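Startseite Tests Haushalt Garten Kontakt
Magazin > Tests > Putzmittel

Etitz Steinseife im Test

Seit Mai putze ich mit der Steinseife von Etitz, und ich bin immer noch begeistert! Der Topf kostet bei Dasel 2 Euro mehr als mein alter Reiniger, hält aber ewig (ich bin noch nicht mal bei der Hälfte). Kalk an der Armatur, Teeränder, sogar die Fugen im Bad – alles weg, ohne Schrubben bis zum Muskelkater.

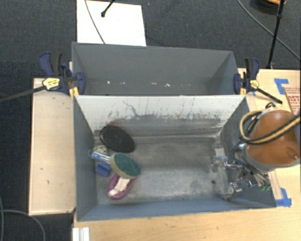
Der Geruch nach Zitrone ist angenehm dezent. Nur der Deckel klemmt, da dürfte Etitz gern nachbessern. Nachgekauft wird trotzdem!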